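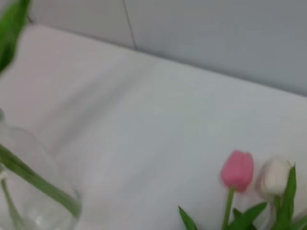

Tulip cell, upkeep notes
Posted December 1, 2018 by Wendell Alcantara

Quick gallery from the Pleluter bench, two arms, one vase. Mostly about keeping the fingers and cables in decent shape. Pads get a wipe every 20 cycles, bolts checked every 300. Will add torque numbers when I find teh sheet.
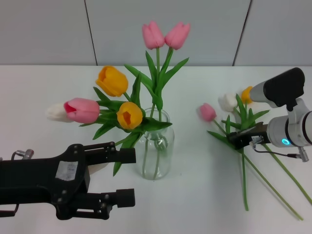 Egger reckons the cable loop under the wrist should be clipped back before anyone touches the speed settings, and would swap the pads at the same visit. Fair call. Clips on order. Stems clamped just under the leaves, that's the grip point we're keeping for now.

Left gripper next. Finger bolts first, then the connector, then re-zero the jaws. Allow 5 minutes a side, longer if the label colour's gone and you cant read the serial.

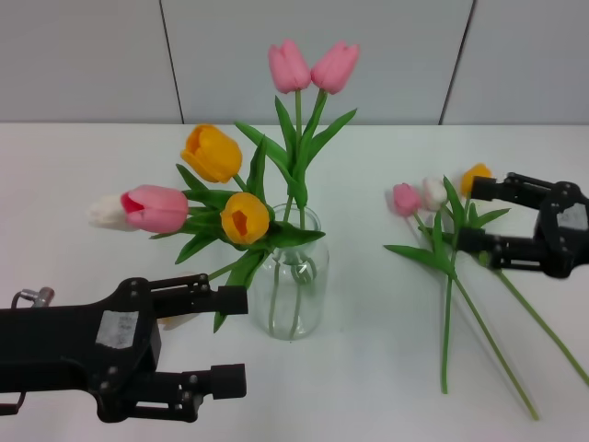
Wendell Alcantara

Right fingers down at the loose stems, left ones near the drooping leaves. Check pad alignment at this height, not parked up high. Linkage screws get a dab of threadlocker, wipe off the extra.

Recent
Wukesis wrist camera: refitting the bracket
Grurari cable clips, sizes compared
Spare pads: what to keep in the drawer

Contact | Copyright 2018 | Back to top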